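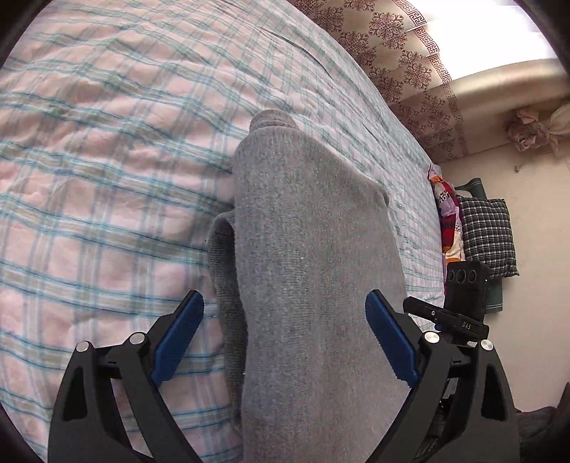

Ovidiu Vasiliu wrote:

> Still can't get the jumpers to stay folded. I do the thirds thing, sleeves in, bottom up, and by the time it's gone from the bed to the shelf it's a lump again. T shirts fine. Shirts fine, more or less. It's only the knits. Is it me or is it the shelf? The shelf is 25 cm deep so anything wider hangs off the front and the whole stack slides.
>
> Also does anyone still put lavender in with wool or is that just for grandmothers.
>
> Ovidiu

Quick one before I go out, sorry, will be scrappy.

It's not you. Knits don't hold a crease so no point folding them like a shirt. Two things that worked here:

1. Fold long first. Sleeves across the back, then one side over, then the other, so you've got a long strip, narrower at the neck end. Leave it lying like that on the bed while you do the rest. Then fold the strip up from the hem, in half and half again. Don't press down hard, just lay your hand flat on it.

2. Carry it with a hand underneath. I used to pick mine up by the middle and of course the sleeves drop out the back. Slide your whole forearm under if it's a heavy one.

With 25 cm I'd do the strip narrower than you think. Measure the shelf with a bit of string, lay the string on the bed, fold to the string. Did that for all of ours in one go last February and the stack hasn't gone over since. Well, once, but that was me pulling from the bottom.

Grey ones show every bit of lint btw. Do the roller before you fold and not after, or you'll only get the outside. And if the sheet's been through the dryer with towels, shake it out first, otherwise the jumper just picks up the fluff. I make the bed properly before I start as well, or at least pull the sheet flat. Folding on a rumpled sheet is half the trouble, you can't get the sides level.

Shelf or drawer: drawer if you have one. Mine are stood on their ends in the bottom drawer, the Fuker chest we got off the old neighbours, drawers stick but they're deep. If it has to be the shelf then two short stacks, not one tall one. Heavy at the bottom. Cardigans done up before folding, top button and bottom button is enough, I never bother with the middle.

Anything with a ribbed hem or a big collar, turn the collar down flat before the first fold. Otherwise you get that curl at the edge and it never lies right.

Hanging, no. Someone on here (Roman?) swore by the Zernel padded hangers. I bought 2 and the shoulders on my good navy one still grew points. Gone back to folding. The hangers are holding up coats now.

Lavender yes. Not for grandmothers only!! Cheap sachets, change them when they stop smelling. Cedar also ok but you have to sand it a bit every so often and I don't. Neither one does much if the wool goes away dirty so wash first, and make sure it's dry all the way through, cuffs especially. Mine take a day and a half flat on a towel, longer if the heating's off.

Still want to sort a swap before it gets propely cold. I've got a bag of children's knits, ages 4 to 6, and one enormous brown thing nobody in this house will own up to. Hall costs 10 pounds for the morning if we share with the plant people. Shout if you're in and I'll ring them.

Got to run, bus

Nnamdi Ogundipe

Comments (4)

Samulus
String trick is good. Used a strip of card cut to the shelf width instead, you can fold round it and pull it out.

Ovidiu Vasiliu
Did six last night with the string. All still upright this morning. The chunky one is too fat for any of this, it's living on the chair.

Roman
It was me with the hangers and I stand by them, but only for thin knits. Should of said.

Nnamdi Ogundipe
Thin knits!! Now you tell me. Hall is free by the way, will send the date round when I've got it.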